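Laundry folding

Laundry folding is the household task of reducing clean clothes, towels and bedding to flat, regular shapes that can be stacked, carried and put away. It follows drying and comes before storage, although in many homes the storage stage is skipped and the clothes are worn straight from the pile. The work needs a surface, two hands and a supply of patience that tends to run out at the fitted sheet.

Surfaces

The folding surface is usually whatever is nearest to the dryer, the line or the television. Tables are the most often recommended and among the least often available, being covered in mail. The bed is the common substitute. It is wide, it is soft, and it has the moral advantage that nobody can sleep in it until the job is finished or the pile has been moved to a chair.

Against this, a bed gives under the hand. Creases that a hard tabletop would press out are simply passed down into the bedding, and a sheet that is already wrinkled will not help a shirt lie flat. People who fold on a bed often do part of the work in the air and use the mattress only for the last step or two.

Dark clothes on a pale sheet are easier to square up than white on white, where edges have to be found mostly by touch. A plain sheet also helps. On a busy print, a missing sock may stay missing until October.

Basic method

Most folding systems, however grand their names, come down to the same few moves. The item is shaken out, held by two points and pulled straight. It is laid down, the sides are brought in, and the length is halved or cut into thirds. Disagreement is confined to the order of these steps, and has filled a surprising number of books.

Pulling the cloth straight is the step most often skipped. A garment dropped in a heap and folded from there keeps its twists on the inside, where they stay out of sight until the day it is needed. Taking hold of opposite edges and drawing them apart settles the fabric along its own grain and takes a few seconds.

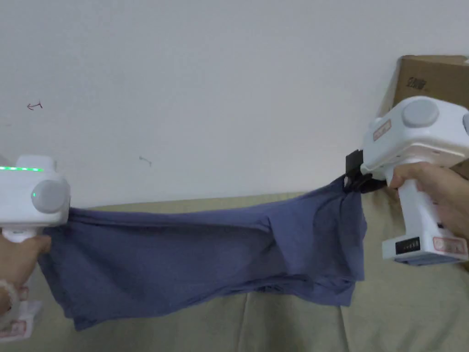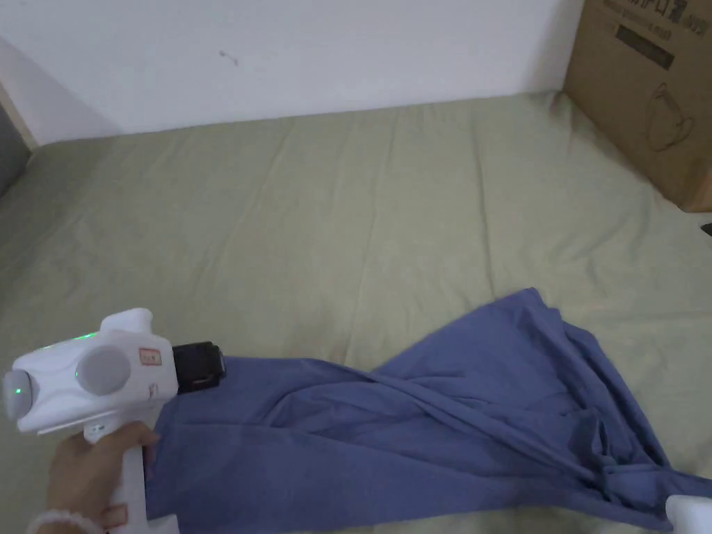 Dark blue cloth held taut between two grippers, and a blue-violet garment spread in loose folds on a sage-green sheet.

Sides come next. For a T-shirt, each side is turned toward the middle and the sleeve laid back on itself, giving a long strip. The strip is then folded up from the hem. Pants are matched leg to leg, a matter of lining up the seams and ignoring the pockets, and then halved until they fit the drawer or until the folder loses interest.

Knitwear is treated with more respect. Heavy sweaters stretch on hangers and are generally folded with as few creases as possible. Slippery fabrics refuse most instruction and are best rolled.

Named systems

The Trisau fold divides every garment into thirds in both directions, producing a block that stands on its edge. Its followers file clothes in drawers like index cards and can see everything they own at once – a mixed blessing. It works well for cotton and badly for anything with a hood.

The Ullura method is a roll, started at the collar and finished at the hem. It saves room in a suitcase and leaves soft curved wrinkles in place of sharp ones, which its supporters regard as a victory.

The fullest account of both is The Flat Pile, by the household writer Malou Egilsson, published by Zoëga in February 2024. Egilsson kept a diary of her own laundry and recorded 1020 folded items, of which 405 were towels and 60 were fitted sheets. She describes the towels as "restful." The chapter on fitted sheets is the shortest in the book and ends by advising readers to own fewer of them.

Tools

A folding board is a hinged panel on which a shirt is laid and flipped into shape, giving a stack of identical rectangles and the look of a well-run store. The Witemmont board, sold with a 700-word instruction leaflet, is the one Egilsson tested. She found that it did its job nicely and then had to be stored somewhere, most often on top of the shirts.

Cardboard boxes serve as sorting bins in many homes, particularly after a move, and have been known to hold the same winter clothes through several addresses.

Sharing the work

Two people can fold a large sheet in a fraction of the effort, provided they agree on which way to turn. The usual technique is to hold two corners each, bring them together, and walk toward one another – a short dance in which at least one partner twists the wrong way. Smaller items are rarely worth sharing. Most households end up with one person who folds and another who refolds, and the two should preferably work in separate rooms.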